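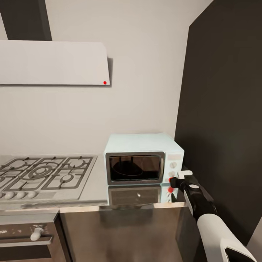 Figure 1. Simulated kitchen, arm at the microwave controls.

Courses > Equipment Planning > Unit 3 > Budgeting for a service arm

These notes go with the Treridton kitchen exercise. Bring the blank budget sheet and a calculator. You will be writing a purchase plan for one arm that has to work in a domestic kitchen, and the plan has to hold up when someone from finance reads it.

1. Start with the task list

Most poor purchases begin with a catalogue. Write down the tasks first, then what each one asks of the equipment. For the microwave, that means:

- reach to the back of the counter, where the appliance stands against the wall
- a gripper that can work close to a dial without fouling the side of the case
- enough wrist movement to come in from the right, with the tall dark panel on that side
- clearance over the counter edge

The two round dials sit one above the other. Ask the supplier whether the fingers can turn a dial as well as press a button. They are different jobs, and some grippers are priced with only one set of fingers.

Shiny surfaces need a line of their own. The countertop in Figure 1 gives back a mirror image of the microwave, and a depth camera may read that badly. If the real kitchen has a polished bench, put money aside for sensor testing before you commit.

2. Simulation before hardware

The Nyanda project planned its trials in a simulated kitchen and bought nothing until the task list was settled. Simulation still costs money. Budget for the software licence, a workstation, and staff hours to build the room. Staff hours are nearly always the figure that comes in too low. In the Nyanda plan the kitchen model was entered at 19 hours and had to be revised twice.

Record what the model leaves out. Cable runs, power points and floor levels are common gaps, and each one turns up later as an installation charge.

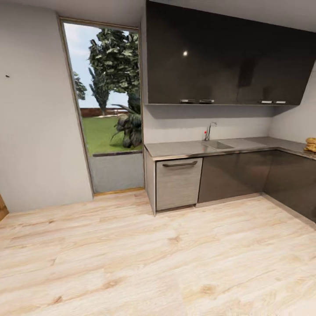 Reading time: 3 minutes

3. The room

Look at the floor area before you look at arm length. In Figure 2 there is a wide stretch of clear flooring in front of an L-shaped run of cabinets, so either a mobile base or a fixed mount could be considered. Price both. A fixed mount is cheaper but may not serve the sink and the cooktop from one position. A mobile base needs a charging spot, and the glass opening to the garden should be marked on your floor plan as a place to keep it away from.

Note the handles as well. The upper cabinets have small metal bars along the bottom edge and the dark lower cabinets have none. A gripper chosen for bar handles may be no use on the lower fronts. If the task list includes both, allow for a second set of fingers or drop the lower cabinets from stage one.

4. Worked figures

Use these for the exercise. All amounts are in dollars and exclude tax.

Jonik gripper, with one set of fingers: 1,461
Bristley mobile base, hire for the trial period: 2,424
Subtotal: 3,885

The arm itself is left blank. Get your own quote and attach it. Freight, installation and training go on separate lines, even where the supplier has rolled them together. Ask for them to be split out.

Add a contingency and state how you arrived at it. A flat percentage is acceptable if you say which lines it covers.

5. Running costs

Carry the budget over 3 years. Include servicing, replacement fingers, software renewals, insurance and the time of whoever looks after the equipment. Show hire and purchase side by side for the base, and mark the month in which purchase becomes the cheaper option.

6. To hand in

One budget sheet, one floor plan with reach drawn to scale, and a page explaining any item you cut. Label each estimate as a quote, a list price or your own guess. Sheets are due at the start of Saturday's workshop. Late sheets can go in the tray outside the drawing room.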